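I finally got the white tile in my back room clean, and I mean properly clean, grout lines and all! This is the routine I've settled into for a room that is part pale square tile and part dark carpet, which is a tricky pairing: everything dark shows up on the tile, everything light shows up on the carpet, and the two keep trading crumbs.

It works on any glazed floor tile. If yours is natural stone, skip the baking soda paste and use a cleaner made for stone.

## What you'll need

- A vacuum with a bare-floor setting and a crevice tool
- A soft broom (mine is an old one from the hardware store in Garncombe, still going strong)
- Two buckets
- A flat mop with at least two washable pads
- Dish soap, just a plain one
- Baking soda
- A stiff nylon grout brush, or an old toothbrush
- A couple of dry cotton towels
- Felt pads for chair legs

## Step 1: Clear the floor, then vacuum in the right order

Move the chairs first. Lift them, please! Dragging a chair across tile with a bit of grit under one foot is how you get those gray scratches.

Now vacuum the **carpet before the tile**. I did it the other way for years and kept wondering why the tile was gritty again ten minutes later. The brush roll flings things, and they land on your nice clean floor. Once the carpet is finished, switch to the bare-floor setting and go over the tile slowly, working away from the carpet. Finish with the crevice tool along the baseboards and along the line where carpet meets tile.

## Step 2: Look at it in bright light

Open the blinds and look across the floor toward the window. Strong sun on white tile is a little blinding, but it's wonderful for finding what the vacuum left behind. Dark specks jump right out. On a dull day a flashlight laid on the floor does the same job.

Pale tile beside a dark carpet gives you a very crisp line to work to, and you can spot stray bits on both sides of it. Pick up anything loose with a damp paper towel before any water goes down, or you'll be mopping it into the grout.

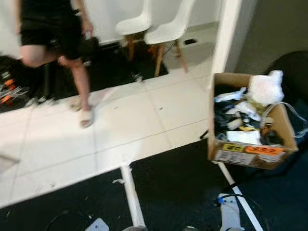

## Step 3: Scrub the grout, one patch at a time

Mix baking soda with enough water to make a paste that holds its shape on a spoon. Spread it along the grout in a patch you can reach without shifting your knees, give it ten minutes, and scrub with short strokes along the line. Wipe up the paste with a damp cloth before moving on. Dried baking soda leaves a chalky film, and then you've got a second job.

My floor has 614 tiles (yes, I counted, I was ordering spares!), so I never do the whole thing at once. I set a timer for 20 minutes, put on a podcast, and stop when it rings. A few sessions and you're around the room.

**If you have a floor outlet:** close the cover and keep wet things well away from it. I leave a hand's width of dry floor all around and wipe that part with a barely damp cloth, never the mop. If water does get in, switch off the breaker and have it checked before you use it again.

## Step 4: Mop with hardly any soap

One teaspoon of dish soap in a full bucket of warm water. That's it! Too much soap was my big mistake, and it was the reason the floor always looked streaky by afternoon. Second bucket: plain water, for rinsing the pad.

Wring the pad until it stops dripping. Start at the far wall and work back toward the carpet, but stop a few inches short of the edge and do that last strip by hand. Carpet edges soak up mop water like a sponge.

Go over everything once more with a clean pad and plain water.

## Step 5: Dry it

Push a dry towel around with the mop head. It takes five minutes and the difference on white tile is huge. You get that glow back, especially with the sun coming in.

## Step 6: Put the chairs back

Wipe the bottom of each leg before it goes down. Molded plastic seats only need a soft cloth and a drop of dish soap, and wooden legs like a slightly damp cloth followed by a dry one. Check the felt pads while you have each chair upside down, and replace any that have gone hard or picked up grit.

## How often?

I vacuum twice a week, mop once, and save the grout for January and March, when the road salt gets tracked in. If a line still looks dark after two rounds of paste, it may be stained all the way through, and a grout pen is the next thing to try.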